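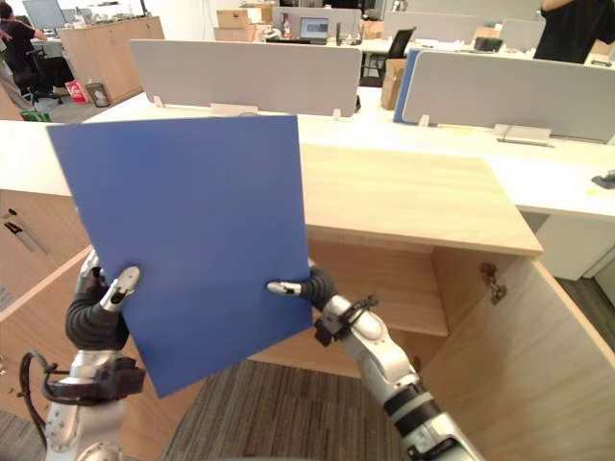
Blue and light wood, a color pair I never get tired of.

How to Wrap a Gift Box Set So It Looks Store-Bought

I love giving boxed sets — lotion, bath bombs, a little candle — and a neat wrap makes them so much more fun to open! You need one sheet of paper, double-sided tape and 92 inches of ribbon.

Step 1. Lay the box face down on the paper. Trim so the long sides overlap by 4 inches.

Step 2. Pull one long side up and tape it to the box, then fold the other edge under by a finger's width before you tape it down.
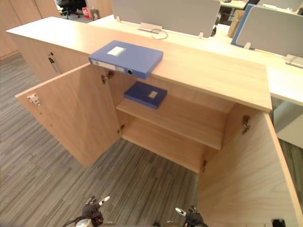 That folded edge hides any wobbly cutting (mine is always wobbly), and it gives you a crisp line straight down the back. Run a fingernail along it for a really sharp crease.

Step 3. Push in the sides at each end, fold the flaps to a point and tape. My friend Kgomotso Ntuli tucks a sprig of rosemary here and it smells amazing. 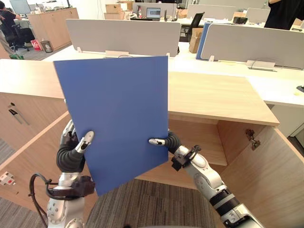
Step 4. Cross the ribbon underneath, bring it up and tie a double bow. Snip the tails at a slant, and slide your gift tag under the knot.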